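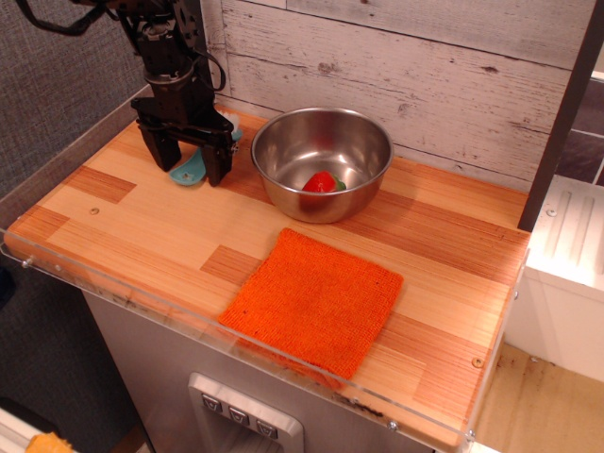 Products > Work cells > Clakance Station

Overview Options Service Training Contact

Clakance Station: one arm for a small workplace

Clakance Station is a work cell with one robotic arm and a two-finger gripper. We make it in Braramville for companies which handle many small objects by hand: kitchen supply packers, rental shops for tableware, toy refurbishers. It takes the repeated picking and placing, and your people keep the checking, the repair and the talking with customers.

What changes for the staff

At our customer Zolimum, who sorts returned items in Colombo, the packing team had 82 people before the first station came, and it has 82 people today. The work is divided in a different way. Each station has one operator per shift, who prepares the surface, starts the task and looks at the items the arm has put aside. The other colleagues moved to inspection and to the customer desk.

"In the first weeks the operators stood very near and watched everything," says Sebastián Mansilla, who leads the training at Clakance. "Later they began to plan their own work while the arm was moving. For this they need time, and we ask the managers to give it."

Please speak with your team before you order. We can join this talk by video, in the morning or after 4 p.m.

What you receive

Arm, gripper, controller and cables
Stop button for the operator, with 2 spare keys
Printed handbook of 162 pages, in everyday language
Training at your site for each shift

Service

The gripper fingers are a wear part. We recommend to change them after roughly 2000 working hours. An operator can do it with the tool from the box, with the power switched off. Stations ordered before August are delivered with the old finger holder, and the new fingers fit on it also.

For a price, please write us which objects you handle and how many shifts you work.

This website uses cookies to remember your language. Accept Settings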